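From: Elsie Tunstall
To: Olasdale Early Years Exchange
Date: 23/10/2019
Subject: Re: Water play indoors, now that it's getting cold

Hello Raghda, and hello everyone,

I've been meaning to answer this for days and kept getting pulled away, so forgive me if you've already bought everything you need! I do love this subject, and I have far more to say about it than you asked for.

Raghda Boutros wrote:
> Hi all, we had the big water table outside all through September and
> the children adored it, but it's too chilly now and I can't get it
> through the door anyway. Has anyone managed a small version inside?
> I have two low tables, a tight budget and a floor I'm not allowed
> to ruin. Also, what do you put in it? Mine get bored with cups.
> Thanks so much, Raghda

First of all, two tables are plenty. Push them together and keep the back one for the toys that are waiting their turn and the front one for the water. When I started I put every single thing in the water at once, and it was like soup. The children just stirred it. Now I start with a shallow tray and very little in it, one small animal and a puddle with some bubbles, and I let them tell me what it needs next. One little boy last year decided the animal was having a bath and needed a towel, and that kept four of them busy until snack time.

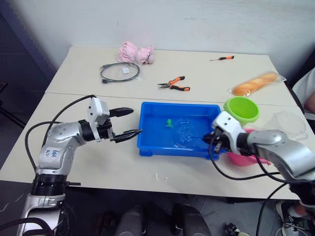 As for the tray, I'd go shallow every time. I know the deep tubs look more generous, but a deep tub that gets leaned on is a flood, and a shallow tray that gets leaned on is a damp sleeve. I also like a plain color on the bottom so the little toys show up. Ours get a jug of lukewarm water and one squirt of baby shampoo, and I swish it with my hand before they come over. If you want more bubbles, whisk it in a separate bowl and spoon them on (the children will want to do the whisking, so have a second whisk ready or you'll be sorry).

Bowls and buckets in different colors have been worth every penny to me. We sort by color, we pour from one to another, we hide things under them. Mine came from a bargain bin and I don't think I paid more than 2 dollars for any of them. Gianni D'Amico, who has the room next to mine, swears by clear containers for pouring because you can see the level go up, and I think he's right for the fours and fives. With the younger ones I find they lose track of a clear one on a pale table and knock it with an elbow.

Now, about being bored with cups. Get nets! Little fishing nets, the toy kind with a plastic hoop and a fine mesh, and a few plump plastic fish to go with them. I can't tell you how much good work goes on with a net. They have to slide it underneath, keep it level, and lift it without tipping the fish back out, and you can see them holding their breath while they do it. For the ones who grab the net by the hoop, I put my hand over theirs on the handle for the first try and then let go. After that they transfer the catch to a bucket, and there's your whole morning.

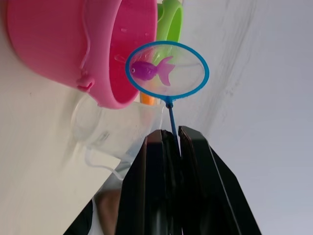 Do check the joint where the handle goes into the ring before you buy. On the cheap nets that's where they go, and once the handle is loose they spin around and the fish falls out and there are tears. Majdi Ghanem glues his on the first day. I've never gotten around to it, I just buy a spare.

For the floor, I lay down an old shower curtain with bath towels on top of it. The shower curtain by itself is a skating rink, please don't do that. I hang the towels over the radiator afterward and they're ready for the next day. Roll sleeves up before they sit, stay right beside them the whole time, and tip the tray out as soon as you finish, even if you're planning another round after lunch.

Drying the toys is the dull part. Buckets go upside down on a rack. Anything that squirts I've given up on completely, because the insides go black and you can't get in there to clean them. Solid fish and frogs only, for me. The nets I hang by their handles from a row of cup hooks under the shelf, and they look very cheerful up there.

I have a spare tray and a couple of buckets in my hall closet if you'd like to try it out before spending anything. I'm at the Korkania Street building most mornings, so just ring the bell and wait, as I'm slow on the stairs.

Did anybody else keep the list of water songs that Miloslav Procházka sent around? I had it printed out and it got wet.

Warmly,
Elsie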